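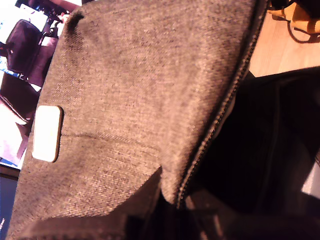 Kandeteck drops two bag lines, moves repairs to Carrasco

Bag maker Kandeteck is ending two of its lines this spring and sending all repair work to a shop in Carrasco, the company told store owners Wednesday morning. Last orders close at the end of May.

Going away: the Plurkier day bag and the smaller pouch sold with it. Staying: everything in the Dusatik range, plus the laptop sleeves.

"We were making too many things and shipping them late," said Yolanda Yazzie, who runs sales for the company. "Stores got tired of waiting. I would have too."

Wait times were the big complaint over the winter. Several shops said fall orders didn't land until after the holidays, when people had stopped asking for them. One downtown store has already given the shelf space to a competitor and says it isn't in a hurry to give it back.

Yazzie blamed the cloth. The mill that wove it cut back to one shift last year, and the new supplier sent two batches that came out the wrong weight. Both went back. A third batch was fine, she said, but by then the sewing room was weeks behind and people were working Saturdays.

Price goes up too. The full size Dusatik bag will be $287 starting in June. Stores that order before the cutoff pay the old wholesale rate, no minimum.

Repairs are the part customers will notice. Until now a torn strap or a busted zipper went back to the main workroom, and it sat there. The Carrasco shop has nine people and does nothing but repairs. Zippers, linings, straps, relining of older bags. Turnaround is supposed to be under a month, though Yazzie wouldn't promise it for the first few weeks.

There is a backlog of 460 bags to get thru first. Oldest ones go out first. Owners who mailed something in over the winter don't need to do anything, they'll get an email when it moves. If the address has changed, call.

The lifetime repair deal stays for bags bought before the change. New bags get free repairs on stitching and hardware, but worn cloth will be charged by the job. No price list yet. Yazzie said it should be up on the company site before the end of May.

Not everyone's happy. At a meeting with store owners Wednesday there were questions about the worn cloth rule, mostly how anyone decides what counts as worn. A corner rubbed through after ten years is one thing, one owner said, a corner that goes in the first winter is another. Yazzie said the repair shop will make the call and customers can ask for a second look. She didnt say who would do the second look.

No layoffs planned, according to the company. Workers on the two dropped lines move over to Dusatik bags or the sleeves, same pay, same hours. Two sewing jobs open since January will be filled in the summer.

Leftover Plurkier bags will be sold at the workroom door, Wednesday afternoons from 2 until they close up, while they last. Cash or card. No returns on sale items, and no holds by phone.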